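Wanted: one extra pair of hands for a home robot build (evenings, ground floor, bring slippers)

Posted by Etelka Hegyi for the Drutbridge build group
Unpaid, with soup

We are looking for a person to join a home robot build that has been going on since January and has reached the stage where the people already in it have started finishing each other's complaints. The robot is called Katona. It has two arms, a fair amount of cable, and one job, sweeping the floor with an ordinary broom and an ordinary dustpan. Yes, we know you can buy a disk that does this. We have been told by everyone who has ever come to the door, including the man who reads the meter.

The build lives at my house. I keep saying "our workshop" on the phone and then people turn up and find a sofa. The bench is real, though, and so is the smell of solder.

What we have so far

The arms move and the grippers open and close on command. You can drive the whole thing by hand from a pair of handles (we call this "puppeting" and I'm not going to defend the word), and somebody with patience can get a broom and a dustpan near each other that way. Every run gets recorded so that, later, the software can try to copy what the patient person did. The software part is called Rullon. Géza Barta writes it and has asked me to say that it is early. It is so early that on its last solo outing it swept the air above the tiles with real commitment.

What we don't have is enough good runs. We have 126 on disk. Géza went through them all and kept 67, and the rest were dropped for reasons he wrote in a column called "reasons", where the most common entry is "Etelka". I drive too fast. I'm aware of it. We would like to get to 1,000 before anyone starts making claims, and at my rate of usable output we would all be retired.

The work at hand:

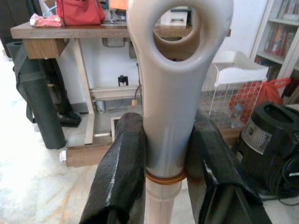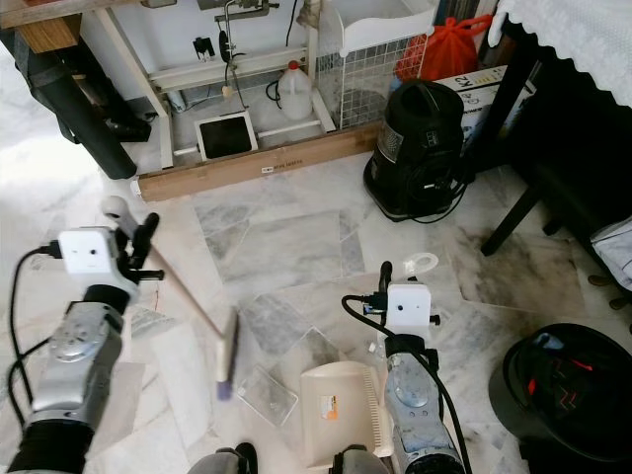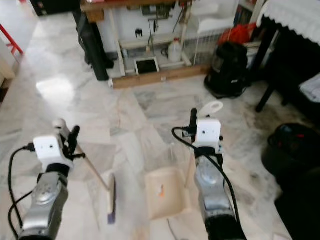 Broom and dustpan, an arm for each:

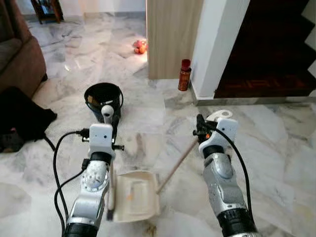 Who we want

Mostly a driver. You would stand at the handles for an hour or so at a stretch and do small, boring, careful sweeping. Pick up the broom, pick up the pan, bring the one to the other, get the crumb in, put everything down, start over. If you like jigsaw puzzles, or parallel parking, or icing a cake while somebody talks to you, you will probably be good at it. Gamers have been mixed. They are quick to learn and then they get creative.

You don't need to know how to code. You don't need a degree in anything. Lucrezia Dal Bello, our best driver up to now, repairs accordions. She is moving away for work and this whole notice is her fault.

It would help, without being required, if you also had one of these:

Some experience with wiring, meaning you have crimped a connector and had it stay crimped. Our cables hang in big loops because we were afraid of pulling them tight, and they need a proper route along the arms.

A feel for soft materials. The finger covers are black, they wrinkle, and we are on the third idea for how to stop the handle of a tool from slowly turning in the grip. The current idea is more wrapping. I suspect the next idea is also more wrapping.

A car. Brirkell, where we get most of our metal offcuts, is a nuisance by bus with anything longer than your arm.

The ability to tell Géza that something is good enough.

What the evenings look like

We start at 7 and stop when the neighbors' television goes off, which we have agreed to treat as a sign. Ildikó Kelemen sets out the floor, which means she decides where the pan starts, where the broom starts, and what sort of mess there is to deal with. She is strict about changing it between runs. If you catch her moving a crumb a thumb's width to the left and then standing back to look at it, please let her finish.

After that it's driving, swapping over, checking the recording, and arguing. There is a break. The soup is mine and it's decent. Bread appears.

The floor is marble and unkind to bare feet, so bring slippers or thick socks. It's also shiny, and that bothers the cameras more than it bothers us. When the light comes in low we sometimes just wait a bit. You are welcome to have opinions about curtains. Everyone does.

The house is a lived-in house. Things are under the table, things are beside the bench, and the robot has to get along with all of it. We tried tidying everything away once and Géza said the runs looked like a dentist's office and would teach it nothing. I have not tidied in his direction since.

What you get

No money. I would sooner say it up here than have you discover it over the soup. You get the use of the bench and tools on build evenings for your own project if you have one (Csenge Rácz is slowly making a lamp, do not ask her when it will be done). You get your name in the notes file, and a copy of every run you drive, if you want to show your family what you have been doing. Mine asked whether it came with sound.

If you need a letter for school or a job saying you took part, I'll write one, and it will be truthful.

Small print, since Csenge insisted

You should be 18 or over, or come with a parent who can stand watching. When the arms are powered, everyone stays behind the tape, and whoever is nearest the big switch stays nearest the big switch. Long hair goes up. No dangling scarves, no matter how good the scarf. If you are tired, say so and we'll swap. A tired driver does more damage to a dustpan than you would think, and we are on our second dustpan.

The cameras record whatever is in view, and that may include your feet. If you would prefer your feet not be kept, tell Ildikó and she'll delete the run without asking for a reason.

There are two steps at the front door and none after that in the room we use. If you'd rather drive sitting down, the handles clamp to any table.

How to apply

Write me a few lines through the Drutbridge notice page. Put "Katona" in the subject so I can tell you apart from the people selling gutter guards. Say which evenings suit you and tell me about something fiddly you have done with your hands that took too long. I care more about that than about a resume, and if you send a resume I'll only read the hobbies.

I answer everybody, slowly. If it sounds like a fit, you come for one trial evening, drive a handful of runs, and see whether you can stand us. Your trial runs count toward the total if they pass the column.

We have room for one regular driver and would happily take two. Lucrezia has promised to stay long enough to show the new person how she gets the broom to meet the pan flat, a thing she does with a tiny pause and a noise between her teeth. The noise may be optional. We haven't tested it without.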